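Navport Chapel Evening Classes
Singing the Psalms, handout for session 3
Thursday, August 20, 2020

Hello again! I promised I'd write up the bit on breathing, as we ran out of time and I was talking far too fast (as usual). Bring this sheet with you next week, along with your psalm book and a pencil.

Most of us learned to sing psalms by copying whoever stood next to us. I certainly did, and it left me gulping air in the middle of words for years. The old chant books mark a pause halfway through each verse with a star or a colon, and that pause is your friend. Breathe there, all of you, together. If the verse is long, as in most of Psalm 119, you can sneak a second breath at a comma, but do it quietly and let your neighbour carry the line.
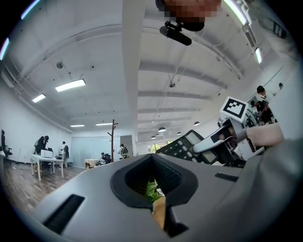
Green object on a wooden surface, glimpsed through the V-shaped opening.

Now, the reciting note. It's the one you stay on while most of the words go by, and the temptation is to gabble. Please don't! Say the verse aloud first at a normal speaking pace, then sing it at exactly that speed. When we tried this with Psalm 23 the whole room slowed down and I could hear every word, even from the back row.

For next week:

Read Psalm 121 aloud, once a day if you can manage it.
Mark the halfway pause in all the verses.
Sing verses 3 to 6 on one note, any note you like.
Have a look at verse 7 and decide where you'd breathe.

We'll start on the Dundedik tune after that (it's the one with the lovely drop at the end), and I'd like us to have four psalms ready for the November thanksgiving service.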